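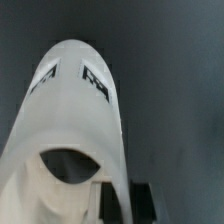
Members' Projects: The Durutum Gripper
Binska Shared Workshop, Rindudau
Published 17/09/2026

The Durutum gripper has been under construction at the Binska workshop since last year and is the work of two members, Hugo Royer and Vendula Koubek. Mr Royer is responsible for the printed parts and the mechanical design. Ms Koubek looks after the cameras, the markers and the software that reads them. Both agreed to be interviewed for the members' pages, and the conversation took place at their bench over the course of an evening.

The project began with a more modest aim. Mr Royer had wanted a machine at home that could pick small parts out of a tray and set them down in a row, and he had built a first gripper in his spare room from parts ordered through Þorgeirsson, the supplier many members already use. "It closed and it opened, and I was very pleased with it for a weekend," he recalled. "Then I asked it to pick up something soft and it went straight through. I had made a pair of pliers."

He brought the parts to the workshop in the hope of printing a better set of fingers. Ms Koubek was using the neighbouring bench at the time, and her first comment concerned the camera. "He had one camera on a stand, looking down from a long way off," she said. "The hand covered whatever it was trying to hold. I told him the camera should travel with the hand, and he told me to prove it, so I did."

Her argument was accepted and the design was changed. Much of the white plastic on the present machine follows from that decision. The camera must have a clear view past the fingers, and the housing has been shaped and reshaped to allow it.

Asked how many versions had been made, Mr Royer said that he had stopped keeping every one. The workshop's print log, which members are required to fill in, shows 59 entries under the Durutum name. He pointed out that a good number were small pieces such as clips and spacers, and that several were failed prints restarted the same evening. "The housing itself is the expensive one," he said. "If it lifts off the bed near the end you have lost a day. I have learned to go home and not watch it."

The curved form of the housing has attracted comment from other members. Mr Royer explained that it has a practical origin. Earlier versions had square shoulders, and these caught on panels and brackets whenever the arm moved in close. Rounding them off cost some room inside, and the wiring had to be moved as a result.

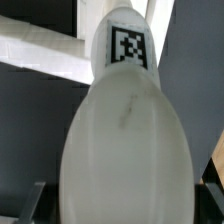
He was candid about the wear that a working gripper collects. "People ask whether I will sand it and paint it. I would only have to do it again. White plastic shows every knock, and I find that useful. If there is a new mark, I want to know what it touched."

The markers are Ms Koubek's province. They are square black-and-white patterns, and the software can tell one from another and work out how each is turned in relation to the camera. She uses them on the gripper and on fixed surfaces near it, so that the position of the hand can be checked against something that does not move.

"A motor will tell you where it thinks it is," she said. "Mostly it is right. When a belt has slipped or a screw has worked loose, it goes on telling you the same thing with great confidence. The camera looks at the pattern and says no, you are over here." She added that the patterns themselves cost almost nothing. The work lies in mounting them so that they stay flat and stay put, and in measuring where they sit once they are on.

The first set was printed on ordinary paper and fixed with glue stick. In the damp of the early spring the corners lifted, and the readings wandered. Ms Koubek spent several evenings looking for a fault in her own code before she noticed. "I rewrote a part of the program that had nothing wrong with it," she said. "It is tidier now, I suppose."

The second difficulty was light. The workshop's main lamps are directly over the benches, and glossy labels reflected them strongly at certain angles, so that the pattern disappeared from the camera's point of view. A matt label stock solved most of this. For the rest, she adjusted the exposure by hand and asked other members to leave the window blind as they found it. A note to that effect is still taped beside the switch.

To set up a camera properly, Ms Koubek records the gripper in a wide range of positions and compares what the camera reports with what the arm reports. Her most recent run, made in July, produced 1,212 readings. Of these she kept 736 and discarded the others, chiefly on the grounds of blur. She regards this as an ordinary result for small cameras in indoor light and intends to repeat the exercise with the arm moving more slowly.

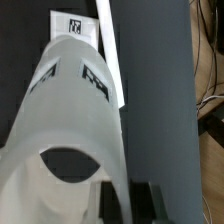 Readings taken while the arm is moving quickly are the first to be thrown away, and she has come to plan her recordings with pauses in them. Mr Royer finds the pauses tedious. "It moves, it stops, it thinks," he said. "I go and make tea. But I have seen the numbers from before, and I do not argue about it."

Cabling was raised by both members as the part of the build they would approach differently. Cables were added whenever something new needed power or a signal, and were routed by whatever path was free that evening. At one point in the spring a cable pulled tight when the arm reached to its far side, and a connector was torn from its board. Since then every cable near the arm has been checked by moving the machine slowly to each end of its travel with one hand on the stop button. Ms Koubek would like them all labelled at both ends. Mr Royer has agreed in principle.

On the subject of sharing a workshop, the two were largely positive. Working at home had given Mr Royer quiet and as much time as he liked, but the noise of the printer carried to the flat below. At Binska he has had to book machines and clear the bench at the end of a session, and he said that the second of these had been harder to get used to. "At home I left it where it stopped. I would come back after 4 days and know exactly where I was. Now I write things down."

Ms Koubek was asked what she would advise a member thinking of a similar project. She recommended beginning with the bracket that will hold the camera and markers, before any work on fingers. Several of her early difficulties came from a bracket that flexed slightly under its own load. The movement was too small to see by eye and quite large enough to spoil a measurement. The later ones were printed thicker, with the markers set on flat faces to either side of the centre so that at least one is usually in view.

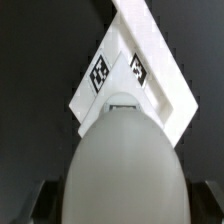 Two square markers on the arms of the white 3D-printed bracket.

Mr Royer's advice concerned screws. He suggests settling on one size for the entire machine at the beginning, even where a smaller one would look neater, and buying more than seem necessary. He also recommends printing a thin slice of any part that has to fit another part, and trying that slice first. "It takes a few minutes. I used to print the whole thing and hope," he said - a practice which, he admitted, he has not given up entirely.

The members were also asked what the gripper is now able to do. It is used for picking up light objects of moderate size and placing them on a marked position, and both described it as dependable in this when the light is good. Thin, flat items remain a difficulty. A sheet of card lying on the bench defeats it, as does a coin. Mr Royer has drawn a fingertip with a small lip that might slide beneath such an object, and expects to print it once the bench printer's nozzle has been replaced.

Further ahead, Ms Koubek hopes to publish the drawings and the calibration program together, with notes, so that other members can build from them. She does not wish to do so until someone other than herself has followed the notes from start to finish. Mr Royer has been ruled out as a tester. "He knows too much, and he skips steps," she said.

Members who would like to see the Durutum gripper, or who are willing to try out the notes, may leave their names at the Binska front desk. Visitors to the bench are asked not to touch the markers.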